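Section 4: Trying out your grippers before you bolt anything down

I'm going to assume you made it through section 3, so the Flirkell controller is talking to your computer and both arms show up in the list. If only one shows up, go back and do the address step again. I skipped it twice myself and lost an evening.

In this part we compare two sets of fingers, the Broronura wedge fingers and the wide flat pads from Trirnmont, and we do it in the simulator first. I know, I know, you want to see the real thing move! But a crash in the sim costs you one click, and a bent finger costs you a week of waiting for the mail.

What you need open:
Flirkell console, any release after the December one
The bench scene (it came in the download, in the folder called fung_bench)
A blank score sheet, paper is fine

4.1 Loading the wedge fingers

1. In the console, open the bench scene and wait for the status light to go green. It's a slow load the first time (the scene has 2,394 parts, and most of them are tiny screws you'll never look at).

2. Click the right arm, choose Tool, then pick Wedge. Do the same for the left arm. Both arms need a tool loaded even if you're only going to move one, or the collision check refuses to start.

3. Press Home. Wait for both arms to stop.

4. Set the speed slider to 298. The units are the controller's own and I've never found a good way to turn them into anything normal, so just think of it as "slow enough to hit stop."

5. Click the left arm and press Park High. You want it well up off the table and out of the way.

Note: Park High is saved per scene. If you change scenes, you have to set it again, and the console won't remind you.

4.2 The tall box test

This is my favorite of the bunch, and it's the one Chin-lung Chiu talked me into adding when we were putting this guide together. A cube is too kind to a gripper. Something tall and narrow will show you right away if your approach angle is off.

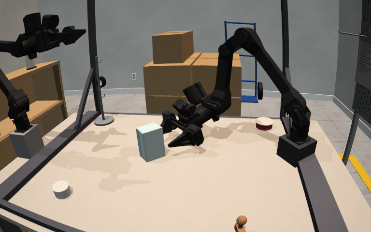 Wedge fingers like to come in at a slant, and I set up my approach that way on purpose. Coming straight down over a tall part means lifting the wrist a long way, and the arm gets close to its reach limit up there. With the right arm angled down to the left and the fingers spread beside the blue-gray box, you can check your clearance before you commit to anything. Look hard at the lower finger. Mine is just above the tabletop, and I wouldn't start any lower than that. Keep the other arm raised while you do this, too.

1. Drag the right arm's target to the side of the box and stop short of touching it.

2. Open the fingers all the way. On the wedge set the opening value tops out at 1,213.

3. Turn the view and check both fingers from at least two sides. One view will fool you! A finger can look clear from the front and be halfway inside the box from above.

4. Step the wrist forward in small moves until the box sits between the fingers.

5. Close to 698 and pause. If the contact marker lights up on one finger only, open again, shift the wrist toward the dark marker, and repeat.

6. Lift a little, hold, and set it back down. Write down whether it tipped, slid or stayed put.

Caution: Don't use Close Full on this test. It skips the pause and drives the fingers until something pushes back. In the sim the box goes flying (kind of fun, I admit). On a real table you'll be shopping for a new box and maybe new fingers.

4.3 Same thing with the flat pads

Swap the tool on the right arm to Flat Pad and run 4.2 again from step 1. Two things change. The pads are thicker, so you need to start farther out from the box, and they don't care for a slanted approach, so level the wrist before you move in. Leave everything else alone, speed included, or your two score sheets won't be worth comparing.

I usually do the wedge run, the pad run, then the wedge run again. My hands get better with practice and that third run keeps me from giving the pads credit they didn't earn.

If the arm freezes partway through with a yellow bar across the console, that's the reach limit. Press Back Off, bring the elbow up, and carry on from the step you were at. You don't need to reload the scene.

Save both runs under different names before you close the console. Section 5 opens them side by side.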